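Zumitz - Pinza de mano para grabar demostraciones

Serie Bedwood: recogida de ejemplos con ropa y textiles del hogar
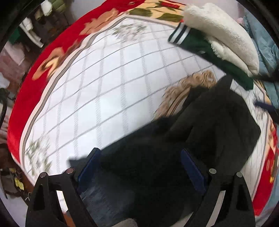
La pinza Zumitz sirve para registrar demostraciones de manipulación sin necesidad de tener un robot en el lugar. El operador la sujeta con la mano, abre y cierra las mordazas con el gatillo y hace la tarea a su ritmo. La cámara montada en el cuerpo graba lo mismo que verá después la cámara de muñeca del brazo, de modo que los ejemplos se pueden usar para entrenar sin convertir el punto de vista.

La configuración Bedwood está pensada para prendas extendidas sobre camas, sofás y mesas: doblar, separar, apilar, dar la vuelta a una manga. Las tareas con dos manos se graban con el juego doble, que incluye dos pinzas sincronizadas y una sola base de carga.

Mordazas

Las dos mordazas son negras, de eslabones articulados, y llevan una almohadilla plana azul oscuro cada una. Las almohadillas se cambian sin herramientas. Conviene revisarlas al final de cada jornada, sobre todo si se ha trabajado con forro polar o tejidos que sueltan pelusa.

Datos del equipo

Apertura máxima: 156 mm
Autonomía por carga: 2 horas de grabación continua
Memoria interna: 256 GB
Tareas textiles con plantilla incluida: 17
Conexión: USB-C y wifi
Óptica: gran angular, fija

Grabación

Cada toma empieza y termina con una pulsación larga. El programa Clulteva guarda el vídeo, la apertura de las mordazas y la trayectoria de la pinza con la misma marca de tiempo. Las tomas fallidas se etiquetan desde el propio mango y quedan en una carpeta aparte - no se borran, porque algunos equipos las usan para entrenar la detección de errores.

Recomendamos grabar en habitaciones reales, con la ropa de cama que haya y con los objetos de alrededor sin recoger. Los estampados, las mantas y las prendas oscuras entran en el conjunto igual que las lisas. Lo que sí hay que evitar es apuntar la óptica directamente a una ventana y tapar las almohadillas con los dedos.

Contenido de la caja (juego doble)

Pinza derecha y pinza izquierda
Base de carga con cable
Almohadillas de repuesto
Tarjeta de calibración
Licencia de Clulteva para un puesto

Pedidos y soporte

La distribución y el servicio técnico corren a cargo de Ndlovu. Para presupuestos de más de un juego, o para alquilar el equipo por semanas, preguntar por Yolandi Mkhize e indicar el tipo de prendas y el número de operadores. Las pinzas de la primera serie admiten las almohadillas nuevas, pero necesitan actualizar el firmware antes de volver a calibrar.

Ficha revisada el lunes, 17 de septiembre de 2018.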